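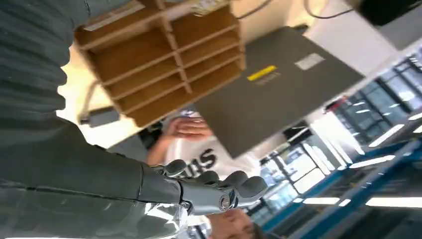 Wrist-mounted camera view, arm and hand at the bench, organizer behind. Sorting cell, Torkholm.

Torkholm Sorting Cell: Planning Data Card

Version 2
Maintainer: Aarne Sjöberg
Status: open for comment until the December budget round

Summary

This card goes with the Torkholm recordings of a humanoid arm and hand working at a compartment organizer. The recordings were made to support a purchase decision: whether the Irthorpe site should equip a second cell to the same layout, and what it would cost to run. Task success rates are kept in a separate file and are not repeated in this card.

Contents

episodes/ holds the recordings, one folder per episode. Each folder has a wrist stream, a head stream and a joint log.
costs.csv lists every line item charged to the cell, with supplier, unit price and lead time.
layout.txt gives table positions, cable routes and power loads.
CHANGES lists corrections since version 1.

Size

Episodes: 1,705
Organizer layouts: 2
Episodes excluded for missing joint data: 54 (already removed from the total)

Fields in costs.csv

item: free text, as written on the order
class: one of arm, hand, sensing, compute, furniture, power, consumable
unit_price: in euros, before tax
lead_weeks: supplier's quoted lead time. Blank means the item was in stock.
recurring: yes or no. Yes means the item is bought again every year.
source: quote, invoice or estimate. Please don't plan against rows marked estimate without checking them first.

Budget notes

The arm and the hand are quoted as separate items and should stay separate in any request. The hand has the shorter service interval. In version 1 the two were merged, which hid the cost of keeping a spare hand on the shelf. A spare is now its own row, class hand, recurring no.

Sensing covers the wrist camera, its bracket and the cable. Brackets are cheap, but the one we use is made to order through Frade, and the lead time is longer than for the camera. Order brackets first.

Compute is one laptop per cell plus a shared storage server. The Zindico logging license is charged per machine, so a second cell needs a second license. The storage server does not need to be duplicated.

Power was underestimated in version 1. A cell needs outlets for the laptop, the arm controller, the sensing hub and whatever is being charged that day. The request for Irthorpe should include a floor outlet within reach of the tables and proper cable trays. We set aside 500 euros for trays and strips. It is a small line and tends to be cut first; it should be kept.

Furniture means two tables pushed together, an office chair and shelving. Organizers are listed as consumables. A cardboard one is good enough for recording and can be replaced from stock when the partitions give way.
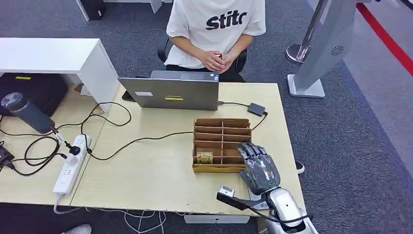
Lies Wuyts: I would move organizers out of consumables. If Irthorpe wants results it can compare with ours, the compartment size has to stay fixed, and stock cardboard changes from one batch to the next. Price a rigid one and a cardboard one as separate rows and let the site choose. Also, the operator's hours are missing from costs.csv altogether.

Both points are accepted. The organizer rows will be split in the next version. Operator hours were left out because Torkholm books them to a different cost center, but Irthorpe will have to carry them itself. A new class, labor, will be added, with setup hours and recording hours listed apart.

Known gaps

Insurance and floor rent are not included.
Freight is included for the arm only.
Prices for the hand come from a single quote. A second quote has been requested.
Layout 2 has fewer episodes than layout 1, so cost per episode should not be compared between them.

Use

Internal planning at Torkholm and Irthorpe. The price rows may not be passed to suppliers. People appear in both camera streams, so ask the maintainer before copying episodes to any other site.

Corrections go to Aarne Sjöberg, with the row number and the invoice attached.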